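About Mululeck

Mululeck is a small school that teaches grown adults to write letters. The paper kind, with a stamp. We are aware of the telephone.

We started in the back half of a shoe repair shop on Trevier Street, with one long table and a landlord who assumed we would be gone by spring. The shoe repair shop closed first. We took over the front half, kept the bell on the door, and still get the occasional person holding a boot and looking let down.

What we teach

The main course is called Plain Letters. It runs for eight weeks and covers the letters most people put off: the thank-you that is now a year late, the complaint to the water company, the note to a neighbor about the tree, and the condolence letter, which takes up two full evenings and uses most of the tissues. Students write by hand in class. Your handwriting does not have to be good. Ours isn't, and we have been at this a while.

After that there is Long Letters, for people who want to keep up with a friend or a cousin over months and years without running out of weather. We also run a one-evening class in November on holiday letters, with a firm limit of one page and one mention of anybody's kitchen remodel. It fills up quickly, mostly with people who have been sent by their families.

Mevum is our letter exchange. You fill in a card, we match you with another student past or present, and the two of you write to each other for as long as you can stand it. There are 152 people in it at the moment. The longest-running pair have been going since our second year and have never met, though they live 46 miles apart and both own cars. We have suggested lunch. They would like us to stop suggesting lunch.

The Cârstea Room

Upstairs is our reading room, named for the family who ran the shoe repair shop and who left us, along with the bell, a very heavy cabinet we can't get down the stairs. The room holds roughly 3,000 old letters, bought in boxes at estate sales and flea markets or handed over by people clearing out an attic. Very little of it is important. There is a man who wrote to his sister every week about a fence. There is a woman who broke off an engagement in four sentences and then used two pages to ask for her casserole dish back. We use that one in class a lot.

Anyone can come up and read. Clean hands, pencils only, and please put things back in the box they came from - we had a system once and would like to have it again.

How we pay for it

Course fees cover the rent and the heat. Paper, ink and stamps come out of the sales shelf by the door, where you can buy all three at prices we consider fair and the stationery chain at the mall considers funny. We don't have a gift tier, a platinum circle or a gala. If you want to give us something, we can always use envelopes.

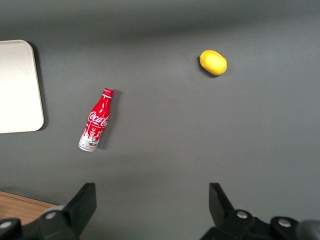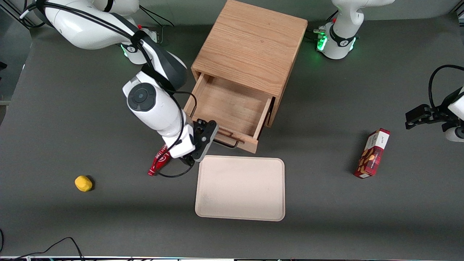 Do I need to bring my own pen and paper?

Bring a pen if you have one you like. We supply paper for every class, along with a jar of ballpoints in working order and a second jar we keep meaning to throw out.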